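Gremstead Hall Users' Group
Minutes of the meeting held 24/07/2021 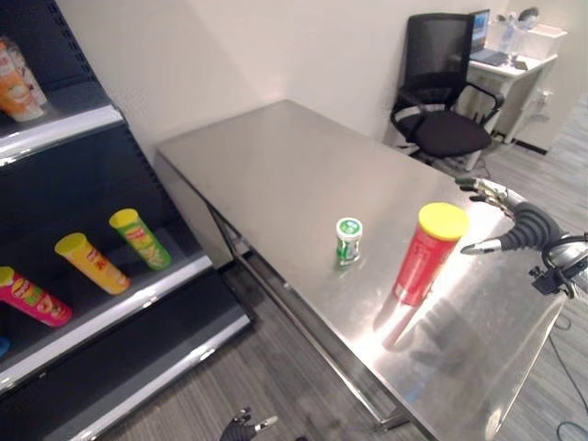
Steel table with a red can and a small lidded jar.

1. Minutes of the previous meeting
Approved with one correction: under item 4, "boiler room" should read "meter room."

2. Hall floor
Two quotes were received for sanding and resealing the main floor. Adetti quoted $3376 for three coats of water-based finish, with the hall closed for 8 days. Nenetti quoted a lower price for two coats but excluded the stage steps and the threshold at the north door. The meeting agreed to accept the Adetti quote, subject to written confirmation that the badminton lines are included. Work to be scheduled for December, after the last evening class.

3. Heating
The thermostat in the small room reads high against a hand thermometer. Chien has inspected the unit and recommends replacement. Price to be obtained before the next meeting. The timer override in the main hall will stay set to two hours.

4. Accounts
Balance on the general account: $1571. The floor reserve is held separately and covers item 2 in full. The insurance renewal has been paid. One hire invoice from the spring remains open and a second reminder will be sent.

5. Bookings
The choir asked to move its start time 30 minutes earlier. Agreed, provided the dance class clears the hall by then. The request for a weekly storage space behind the stage was declined, as the passage is a fire exit route.

6. Parking
Repainting of the 12 marked spaces deferred. The drain cover by the gate is loose and will be reported to the town.

7. Other business
Keys: two sets of the old side door key have not been returned. The lock will be changed if they are still missing at the next meeting.

Actions: floor confirmation (item 2), thermostat price (item 3), invoice reminder (item 4), drain report (item 6).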